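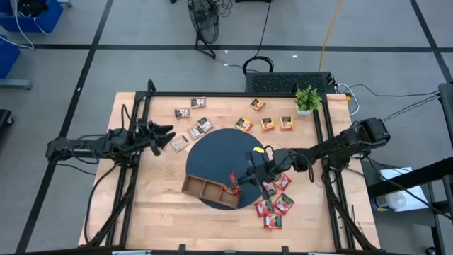
Figure 3. Round mat with three-compartment wooden tray and small yellow object.

4. What people do at the signal

I'll start with the part of this study that surprised me most, which was how little the walk signal had to do with when people walked. I had gone out to Bravton expecting to write a paper about signal timing. I had my stopwatch, my printed timing sheets and a pretty firm idea that if I could get the seconds right on paper, the rest would follow. A good chunk of this section is me walking that back.

4.1 The crossings

The study covers 17 signalized intersections, all of them in the older part of Bravton between the river and the Ene Street corridor. Of those, 11 have a push button and the other six give the walk signal automatically every cycle. I logged 791 crossings by people on foot. I counted a crossing as one person going from one curb to the other, so a couple walking together is two crossings, and a parent with a kid on the shoulders is one. (I went back and forth on that last one. A kid on the shoulders isn't making any decisions about traffic, so I left the kid out.)

I didn't log people on bikes, scooters or skateboards. They use the same crosswalks and I think they deserve a study of their own, but they clear the road so much faster that mixing them in would have made a mess of the timing numbers. People walking a bike went in with everybody else.

Out of the 791 crossings, 443 began while the walk signal was showing. Everyone else stepped off either during the flashing phase or against a steady hand. I want to be careful with that, because the easy way to read it is that people in Bravton are reckless, and I don't believe they are. Most of the crossings against the signal happened on the short side streets, in a long gap between cars, by someone who had looked both ways and looked again. I would have gone too. A few times, on my way back to the car, I did.

4.2 The button problem

The push buttons are where things get interesting. On paper they all work the same way: you press, the controller remembers, and at the next opportunity you get a walk signal. What the timing sheets don't tell you is what "next opportunity" feels like when you're standing in the rain. At the corner of Ene Street and the old cannery road, a press that lands one second too late buys you an entire extra cycle. The light turns green for the cars going your way, the cars go, and your hand stays up the whole time. It is a maddening thing to stand through, and I can see why people stop trusting the button after it happens to them twice.

You can watch that distrust play out. Some people press over and over. Some press once, wait for what they think is a fair amount of time, and leave. And quite a few never press at all, they just watch the cars and go with the parallel green, which would be fine except that turning drivers have the same green and aren't expecting anybody. In my notes this is the pattern I marked as the most worrying, well ahead of the people who cross mid-cycle on an empty street. The mid-cycle crossers are looking for cars. The parallel-green crossers think they've got the right of way, and at a button intersection they don't.

The six automatic intersections were so much calmer that I started to look forward to them. People walked up, waited, got the signal and left. I can't claim the automatic signals are the whole reason. Five of the six are near the shops, where drivers are already crawling along looking for parking, and slow cars make everything feel better. But I'd be surprised if the signals had nothing to do with it.

4.3 How fast people walk

The timing sheets assume a single walking speed, the same one at every intersection, measured from curb to curb. I timed every crossing I could from the first foot off the curb to the first foot back on. The trouble with one speed for everybody is that the people who fall short of it are all the same kinds of people: older walkers, people with a cane or a walker, people carrying a week of groceries, anyone holding a small hand. They aren't spread evenly over the town, either. The intersection next to the Fono Street clinic serves slow walkers all day long, and it has exactly the same clearance time as the one outside the high school, where most of the kids cross at a jog.

There's a further wrinkle that I only noticed late. The clearance time is worked out for someone who steps off right at the end of the walk phase. Slow walkers in Bravton know they're slow, and many of them deal with it by letting a half-used walk signal go by and waiting for a fresh one. That's sensible, and it keeps them out of trouble. It also means they're spending twice as long on the corner as anyone else, and none of that waiting shows up in a standard delay measure, which starts counting from the first signal and stops at it too. My delay numbers count from arrival at the curb to the step off it, so they come out longer than the ones in the town's own report. I don't think either of us is wrong. We're measuring different things.
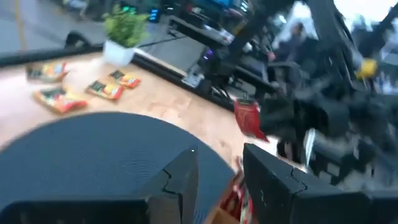

Figure 4. Printed snack packets on a light wood tabletop beside a dark ridged surface.

4.4 Drivers turning right

I hadn't planned to write about drivers, but you can't sit on a bench at a corner for hours and not form opinions. The right turn on red is the big one. A driver making that turn is looking left for a gap in traffic, and the person with the walk signal is very often coming from the right. I saw plenty of cars roll all the way across the stop line and into the crosswalk before the driver's head came around. Usually the walker had already stopped, or gone around the back of the car with a look on their face.

Two of the intersections on Ene Street have had the turn on red banned since the previous November. Drivers mostly respected the sign. The ones who didn't tended to be the second or third car in line, which makes me think they were following the car ahead more than reading anything. I'd love to say more about this, but two intersections is a thin base and I'd rather leave it as something to look at properly next time.

Curb shape mattered too, at least to my eye. Where the corner is tight, drivers slow down because they have to. Where it has been cut back into a wide sweep for trucks, the turn can be taken without much braking, and the crosswalk gets longer as well, so the walker is out there for more seconds with faster cars. The two wide corners on the Wirico depot side were the ones where I saw people break into a run at the end most often, including people who clearly didn't enjoy running.

4.5 Limits of the counts

A few things to keep in mind before leaning on any of this. I did all the logging myself, from the sidewalk, and I'm sure I missed people when a group came through together. I tried to pick spots where I wasn't in anyone's way, but a person with a clipboard changes how a corner feels, and a handful of people asked me outright whether they were about to get a ticket. I dropped those crossings from the log.

I also only went out in daylight. Crossings after dark are a different story, with different lighting, different drivers and fewer people on foot to remind those drivers to look. The snow months are missing as well. In winter the plowed bank often covers the button post, so the button question from 4.2 could look a good deal worse then, and I'd want to see it before telling the town where to spend its money.

Lastly, the timing sheets I worked from were the ones on file when I started. The controller at the clinic was adjusted partway through - by two seconds, in the walker's favor - and I've kept the crossings from before and after the change together in the totals. Splitting them left too few on either side to say anything useful. The separate counts for that corner are in the appendix for anyone who wants to try.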